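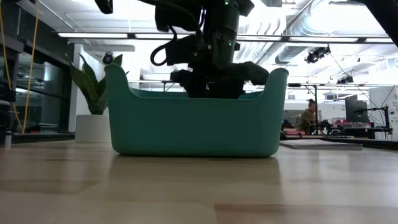 What happens when a president signs a bill but says part of it is unconstitutional? The bill still becomes law, all of it, and the president's complaint goes into a separate paper called a signing statement.

That was the question I started with in the fall, and I thought it would take me a weekend. It took the whole term! My project ended up being about what signing statements do once the cameras leave the room, and whether the people who have to carry out a law pay any attention to them.

Some background first. The Constitution gives a president three choices when a bill shows up: sign it, send it back, or let it sit. If it sits for ten days (Sundays don't count) while Congress is in session, it becomes law anyway. There's nothing in there about signing it and grumbling. But presidents have been grumbling in writing since the early 1800s, and it got a lot more common in the 1980s, when the statements started being published next to the legislative history of the bill.

How I did it

I wanted to read a hundred statements and ended up with exactly 100, going backward from the newest ones I could find. I put each one in a spreadsheet and sorted it as either ceremonial (thanking the sponsors, saying how great the bill is) or constitutional (saying some section can't be followed as written). A few were both, and I went back and forth on those for days. My adviser, Akua Amissah, told me to just make a third column, so I did, and my life got easier.

My reading partner was Seija Mäkelä, who sorted 20 of the same statements without seeing my answers. We disagreed on 7. That's more than I'd hoped for – we talked each one through, and most came down to a single word, "construe." When a president says he will construe a section in line with his powers, is that an objection? Seija says no, it's a promise about reading. I say it's an objection in a nice jacket. I kept my rule and marked the seven so a reader can take them out.

What I noticed

Foreign affairs bills draw the strongest language. Sections telling the executive branch to negotiate something, or to hand over a report on talks with another country, or to wait for Congress before lifting a penalty, got objections over and over, and often in almost the same sentences from one president to the next. Party didn't seem to matter nearly as much as I expected. I'd guessed the statements would sound very different when Congress and the White House were on opposite sides, and some did, but the boilerplate marched right along either way.

The part I couldn't answer is whether the objections change anything. To know that you'd have to follow each section for years and see if the report got written or the penalty stayed in place. I tried it with three sections and got a clear result for one. The other two trails just went cold, and my notes on them are in the appendix if somebody wants to pick them up.

Things I'd change

I'd write down my sorting rules before reading anything. I changed mine in the second week and had to redo the first batch, and I'm still not sure I caught every one. I'd also pick statements at random across a longer stretch of time, so one busy year couldn't weigh so much. My full draft is over 400 lines of notes and a pretty messy spreadsheet, and I'm cleaning both up before the class presentation in March.

Report turned in 25/02/2018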